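About Us: The Fluken Lab

Hi! I'm Youssra, and I help run a small group that teaches robot hands by watching human ones.

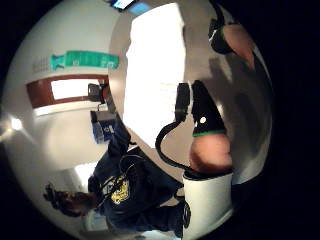 We started Fluken because of one stubborn question: how much can a robot learn from the way you pick up a mug? Quite a lot, we think, if you record both what the hand sees and what the fingers are doing. So our method (we call it Tetteh, and please don't ask Quang where the name came from unless you have an hour) pairs a very wide view with sensors worn right on the hand. There's a black band wrapped around it, a cap fitted over a finger, and a cable looping down toward the wrist. The wide view bends walls and people into a circle, and I love that, even if new students need a day to get used to it. Our software flattens what it needs and leaves the rest alone.

There are 9 of us now. Quang Phan writes most of the training code, Nhàn Lý looks after the sensors and does all the soldering, and Noémie Lefèvre runs the tests (and is very strict about them!). I do the planning and the emails, plus a fair bit of carrying boxes.

Our first big result came in October. We trained one model on 2530 short recordings of everyday tasks, things like opening jars and folding towels, with the finger data left in. Then we trained a second one on the video alone. The first did much better on anything soft or slippery. On hard, simple shapes the two came out nearly even, which surprised me, and we're still arguing over why.

Next up is getting Tetteh to work with two hands at once. If you'd like to visit or join us, ask for Nhàn at the front desk, any time after lunch.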